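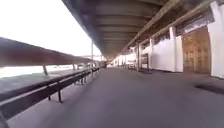

Page last changed: September 19, 2025, by Gwenaël Coste

Covered walkway, surface notes for the Wevstead paving work.

Latifa Belkadi and I walked the Stisosville part this morning, to decide where the sample cores should be taken. We started on the side with the railing, under the long roof. I wrote "smooth, no action" for the grey paving there. Near the wall is a darker patch on my plan, and I could not decide if it is damp or only shade. To check again in October, with the moisture meter -- Latifa has it in Jekthorpe now.
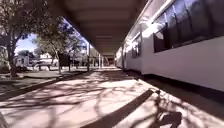
Paving beside the white carriage, tree shadows on the ground.

In this part color comparison is difficult in sun. The Abreu color card must be read in full shade, or we will get two values for one slab. I propose 3 cores here and 8 for the whole walk. Budget is 3,000, so please do not add more without asking me. 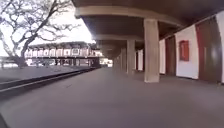

For the part with the doors, I would keep the cores away from the column bases and close to the middle line. Still open: who asks for the keys, and do we fill the holes the same day?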